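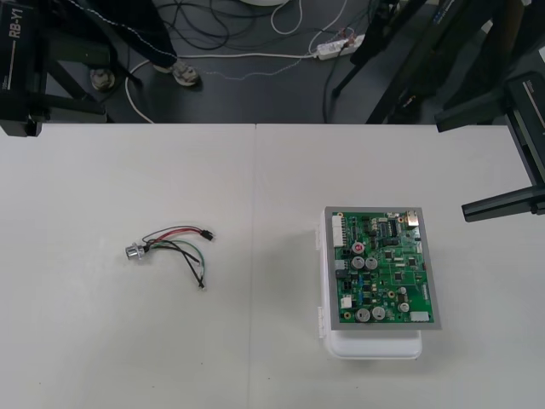
**Robot teaching by demonstration** is a way of giving a robot a task by having a person carry out the movements through the robot itself. The robot's joint positions, gripper openings and camera views are recorded during each attempt, and the recordings are later used to train a control program or are played back directly. It is also called *learning from demonstration*, *imitation learning* (when the training stage is meant) or simply *teaching*.

The approach is used for tasks that are hard to write down as a list of positions. Handling cables is one of these. A wire bends differently each time it is picked up, and a connector that lies a few degrees from where it lay before needs a different grasp.

## Methods

### Teaching by hand

In hand teaching, also known as kinaesthetic teaching, the operator takes hold of the arm and moves it. The motors are set so that the arm supports its own weight but gives way to a push. Hand teaching needs little extra equipment and lets the operator feel contact directly. Its main drawback is that the operator's hands and body may appear in the camera views. It is also awkward with two arms, as one person has to guide both at once.

### Teaching by remote control

In remote control, or teleoperation, the operator moves a separate device and the robot follows. Common devices include:

- a pair of smaller arms with the same joint layout as the robot (leader arms)
- hand-held controllers tracked in space
- a joystick or three-dimensional mouse, mostly for single-arm work

Leader arms are widely preferred for two-handed work. The operator can stand clear of the table, and the recorded movements are ones the robot is known to be able to make. Force is harder to judge, and operators who are new to the method tend to press too hard when seating a plug.

## Two-arm connector work

Fitting connectors to a circuit board is a common test of two-arm teaching. The task combines a loose part (the harness) with one that must stay still (the board), and the clearances are small. Boards are often raised on a box or tray to give the fingers room at the edges.
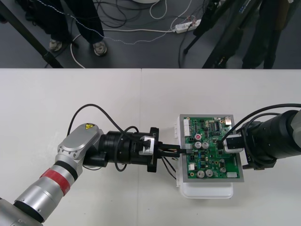
*Two arms working at a circuit board, each with a connector in its gripper.*

A demonstration of this kind is usually divided into stages: reaching, grasping, lining up, pressing and letting go. Lining up generally takes the longest. A plug held slightly askew will often catch on the rim of its socket, and the operator has to back off and try again. Opinions differ on whether such corrections should be kept. Signe Ragnarsson and Hagos Ambaye, in their teaching notes for the Barnuvach workshop, recommend keeping them, on the grounds that a robot trained only on clean attempts does not learn how to recover. The Grosico handbook advises removing any attempt with more than one retry.

## Recording practice

The number of demonstrations needed depends on how much the starting layout varies. The Barnuvach notes give 1000 as a target for a harness placed freely on the table, recorded by at least five operators. Parts are moved between attempts so that the program does not come to rely on one position.

Operators are normally asked to work at an even pace and to avoid long pauses, which can be learned as part of the task. Sessions are kept short. Canan Çetinkaya's guide for Şimşekoğlu sets a break after every nine attempts in plug-fitting work.

## Limitations

A taught task carries over the habits of the people who taught it, including unneeded movements. Changes in lighting, table colour or cable stiffness can lower the success rate, and a new type of connector usually calls for fresh recordings. Position data alone gives a poor account of pressing, so some systems also record motor current or wrist force.

## See also

- Bimanual manipulation
- Teach pendant
- Wire harness assembly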